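Was the balloon demo at the Praltex open day worth anything, or was it a show? 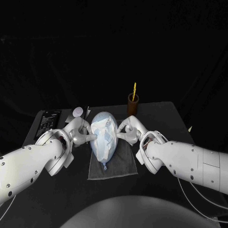
Posted in: Visits and Open Days

I went to the Praltex open day in May with my brother-in-law, mostly because the shop where I work is being courted by one of their sales people. We make lampshades and party decorations, a lot of it paper over a form, and a good part of that work is still done by hand. So when the program said "two-handed handling of delicate items" I made sure to be at the front for it.

What they had was a two-armed robot at a gray table with a black curtain behind it, holding a light blue balloon with crumpled white paper on the front of it. One hand on each side. People clapped. The presenter talked about "gentle contact" and "soft-goods readiness" and then it was time for the next group.

My trouble is that I came home knowing less than when I left. I asked if the robot was running by itself or if there was a person behind the curtain working it, and was told "it's a mix, depending on the task." I asked how many balloons they had gone through that morning and got a laugh. The handout says 1581 successful handling cycles but doesn't say what a cycle is, or how many unsuccessful ones there were.

My boss wants a one-page write-up from me on whether we should take the follow-up meeting. I don't want to be the person who says no to everything. I also don't want to be sold a magic trick. For people who have been to more of these than I have: what should I have looked at, and what can I still ask for after the fact?

Wing-yan Chow

3 replies, sorted by most helpful

Wai-kit Pan

I've been to plenty of these, first as a buyer for a packing plant and now because I can't seem to stay away. You asked the right two things and got the usual two answers.

Start with "it's a mix." That can cover anything from a robot that does the whole job and has a person watching, to a person doing every move with a pair of hand controllers while the robot copies. Both are fine things to show at an open day. Only one of them saves you any labor. Write to them and ask, for the exact demonstration you saw, which moves were done by a person. If the answer comes back as another paragraph about "depending on the task," put that paragraph in your write-up word for word and let your boss read it.

On the balloon. Holding one between two hands is harder than it looks, I'll give them that. Squeeze too much and it pops, squeeze too little and it slides. But look at what was under it. In your picture the balloon is on a cloth, knot down, so the hands may not be carrying much of anything. Steadying a balloon on a towel is one job. Picking it up, turning it, and laying paper on it without tearing the paper is a different job, and the second one is yours. Did you see the paper go on? You don't say so, and I notice the handout doesn't either. If it was already on there when your group walked up, you saw a robot holding a finished or half-finished piece.

I'd also want to know about the hands. The wrists are open in your photo and you can see red and dark wires in there. I wouldn't read too much into that, lab machines often look that way. But your shop has glue and wet paper in it, and I would not put an open wrist anywhere near paste. Ask what the covered version costs and whether it exists yet.

As for the 1581: a number with no bottom half is decoration. Ask for attempts, and ask what counted as a success. At the Susaveck showroom I was once quoted 878 good picks, and after three emails I learned that a pick was good if the part left the bin, even if it was dropped on the floor a second later. Perfectly true number. No use to me at all.

Things you can still ask for:

One uncut video of a full piece, bare balloon to last strip of paper, at real speed. Uncut means you can see a clock in it.

The same thing done with your own paper and your own paste. Mail them a box.

What happens when it goes wrong. Who clears the mess, how long until it's running again, and does that person need to be an engineer.

The names of two customers doing anything with paper, cloth or film. They will offer you one who makes boxes. Politely ask again.

If they'll do the second one, take the meeting. If they won't, you can take it anyway, but have it at their place and on their coffee.

Plernoron fan

I was there too, in the afternoon group, and I think people are being way too hard on them. It was amazing!! Those fingers are so lifelike and the way it just held the balloon, my kids were glued to it. Ten years ago you would never have seen that. You people would have told the Wright brothers to come back when they had a beverage cart.

Also the staff were super nice and we got a tote bag. Not everything has to be about how much money it saves, it's an OPEN DAY, the point is to get folks interested. If your boss doesn't want the meeting I'm sure somebody else will take the slot.

Comment from Wing-yan Chow: I liked the tote bag too. But I do have to write the page. Did you see the paper being put on, in your group?

Comment from Plernoron fan: I don't remember, we were a bit toward the back. There was a lot going on

Hung Paper Goods

Small shop here, lanterns and piñatas. We had a follow-up meeting with a different company after a very similar day out, so take this for what it's worth.

Before you ask them anything else, time your own people. We skipped that step and it made us look foolish. The salesman asked how long one piece took us and I said "a few minutes." When we finally stood there with a stopwatch it was 13 minutes of hands-on work per piece and then a long wait for drying, and the drying was what was holding up our orders. No robot was going to dry anything faster. We bought better racks and two fans.

Second, watch out for the pilot. Ours was offered for 1000 dollars a month, which sounded cheap until I read that we had to supply the operator. So we would have been paying them, plus paying a person to stand there, to make pieces that person could already make.

I don't agree with Wai-kit that you should go either way. A meeting eats half a day, and then the calls start. I would send the questions by email, give them two weeks, and decide on the answers. We're still getting holiday cards from ours.

Comment from Wing-yan Chow: Thank you both. I timed two of our people this morning and we are slower than I would have told anyone. The questions went out at lunch, with a request for the uncut video at the top. My write-up says "no meeting until they reply," and my boss has signed off on that.

Comment from Wai-kit Pan: Good. Post the reply here when it comes, I'd like to see how they define a cycle.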